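我在 Fima 写双臂机器人的运动规划软件。这篇文章我想谈一个看上去很小的问题：一只手臂在工作的时候，另一只手臂应该由谁负责？

我的意见是，应该由规划器负责，并且应该写在任务里面。现在很多代码把它当成背景，我认为这个习惯不好，我们自己也为它付过时间。

先说一般的做法。一个任务进来，比如“用右手拿箱子旁边的东西”，上层程序选择右臂，把右臂的关节交给规划器。左臂的关节被冻结在当前的数值上，变成碰撞模型里的一个障碍物，和桌子、墙一样。这样做有很明显的好处：搜索空间小了一半，规划很快，代码也容易读。我刚开始工作的时候也是这样写的，而且觉得写得很干净。

问题在“当前的数值”这几个字。当前的数值是从哪里来的？是上一个任务留下来的。上一个任务结束的时候，左臂停在哪里，下一个任务就从哪里开始。如果左臂刚好停在桌子上方，右臂的路就变窄了。规划器会绕过去，绕得很难看，有时候绕不过去，就报告“无解”。值班的人看到“无解”，第一个反应是去检查目标位置，去检查箱子的识别结果，去检查桌子的高度。左臂他不会看，左臂没有参加这个任务。

去年 December 版本（我们内部用月份给版本起名字，这个名字我就不翻译了）发布以后，Bilutico 给我们送来一批失败的记录，一共 82 个任务。我和同事 Somtochukwu Mohammed 用 Clitport 一个一个重放。Clitport 是我们自己的重放工具，可以把一次规划的输入全部恢复，然后改变其中一个条件再跑。我们只做了一个改变：把不工作的手臂先移到一个固定的姿态。结果里面有 13 个任务马上就有解了，目标没有改，障碍物没有改，规划的时间上限也没有改。

13 个不算多。别的失败有别的原因，有的是抓取点选得不对，有的是箱子的尺寸输入错了，这些我不在这里讨论。可是这 13 个任务花了我们最多的时间，因为每一个看上去都像别的问题。有一个任务，值班的人已经把桌子的碰撞模型重新做了两次。

## 为什么不给它一个“休息姿态”就结束

很多人听到这里会说：那就规定一个休息姿态，每个任务开始以前把空闲的手臂送回去，事情解决了。Somtochukwu 开始也是这个意见，我们争论了一个下午。

我同意休息姿态是必要的。我不同意它是足够的，理由如下。

第一，送回去的动作本身也是一次规划，也会失败。如果它失败了，系统应该停止、应该重试，还是应该带着不好的姿态继续？在我们的旧代码里，答案是继续，只在日志里写一行警告。写这行代码的人就是我。

第二，休息姿态和环境有关系。手臂向上竖起来，手指朝上，离桌面远，在大多数房间里是很好的姿态。如果上方有架子，它就变成一个坏的姿态。一个写死的关节数组不知道上方有什么。

第三，手臂会挡住视线。对碰撞检查来说，离箱子 15 厘米和离箱子一米是一样的，都叫“没有碰撞”。对感知来说完全不一样。手臂不碰任何东西，也可以正好站在相机和目标的中间，于是识别模块给出一个半个箱子的形状，规划器很相信地使用这半个箱子。这种错误最难找，每个模块单独看都是正确的。

所以我希望任务的描述里有一个必填的字段，说明空闲手臂的要求。可以是一个姿态，可以是一个区域，可以是一个条件，例如“不进入相机到目标的空间”。也可以写“保持不动”，但是必须有人写下来。默认值是危险的东西，尤其是别人替你选的默认值。

## 关于速度的反对意见

第二种反对意见是速度，我认为它比较严肃。Hutchins 是我们使用的规划库，我们给单臂查询的预算是 200 毫秒。如果两只手臂的关节一起搜索，这个预算肯定不够，我试过。

但是，“负责”和“一起搜索”是两件事情。规划器可以先用冻结的方法求解。成功了，再检查空闲手臂有没有满足它的要求；失败了，再问一个便宜的问题：把空闲手臂从碰撞模型里拿掉，是不是有解？如果有解，原因就很可能在那里，报告应该这样写。这个检查只在失败以后才跑，正常的任务不用付这个钱。现在 Hutchins 的分支上已经有这个检查，代码很短，我写它的时间比写这篇文章的时间还少。

报告的文字也需要改。“无解”两个字对读的人没有帮助。“右臂无解；忽略左臂时有解”就有帮助，值班的人读完知道应该看哪里。我觉得在规划软件里，我们对算法花了太多的心思，对失败时说的那句话花了太少。

## 仿真里也要看两只手

还有一点和仿真有关。我们的测试场景是在仿真里做的，评分的脚本只看工作的手臂：夹爪到了没有，目标动了没有，时间超过没有。空闲手臂只要没有碰撞就得满分。一个动作里，空闲手臂可以在旁边晃，可以挡住相机，分数不会变。用这样的分数去选择参数，选出来的参数当然不会关心它。

我现在看仿真结果的时候，先看没有工作的那一边。下面两幅来自同一个测试场景。我放它们，是想请读者也试一试这个顺序：先看左臂在哪里，手指朝什么方向，再看右臂和箱子。
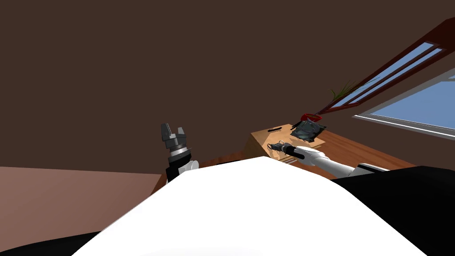 两幅都是仿真渲染：左臂竖着，手指朝上；右臂伸向箱子。

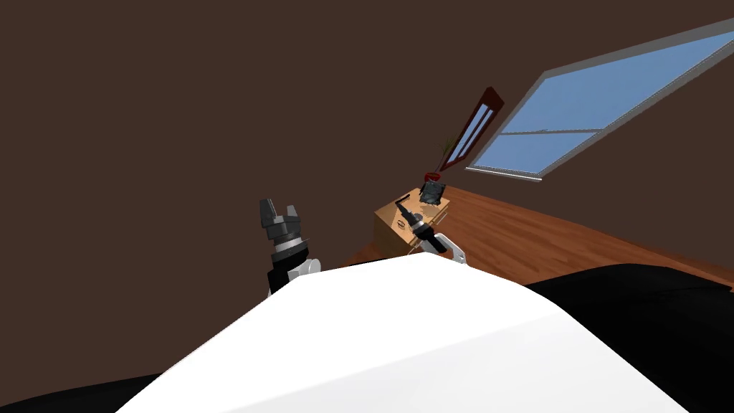

**Vija Paulauskas**
Fima 运动规划组，软件工程师
5/11/22

---

左臂在这样的姿态下，离箱子有足够的空间，我会给它通过。可是旧的评分脚本给它的分数，和给一个横在箱子前面但是没有碰到箱子的左臂的分数，是一样的。这就是我想改的地方。

具体的改法，我建议从小的开始。在评分脚本里加一项遮挡：从相机向目标发出射线，数一数有多少条被空闲手臂挡住，把这个数写进结果表。先不要把它加进总分，只写出来，让大家看一段时间。我的经验是，一个数字进了总分以后，人们就只争论权重，不再看画面了。

箱子上面放的小东西也值得放进这个统计。一个小袋子放在箱子顶上，比箱子容易被挡住得多，而现在的场景文件里，它们和箱子共用一个“目标可见”的标志。我已经提了修改，把标志分到每个物体，Somtochukwu 在审查，他对字段的名字有不同意见，我们还没有谈完。

任务描述里的必填字段会让旧的任务文件全部不能通过检查，这一点我知道。我准备写一个转换脚本，给旧文件统一填上“保持不动”，并且在旁边加一个标记，表示这个值没有人确认过。请各组在修改自己的任务时顺手把标记去掉。如果有人觉得这个工作量不合理，请直接在 Hutchins 的讨论页上写，我每天会看。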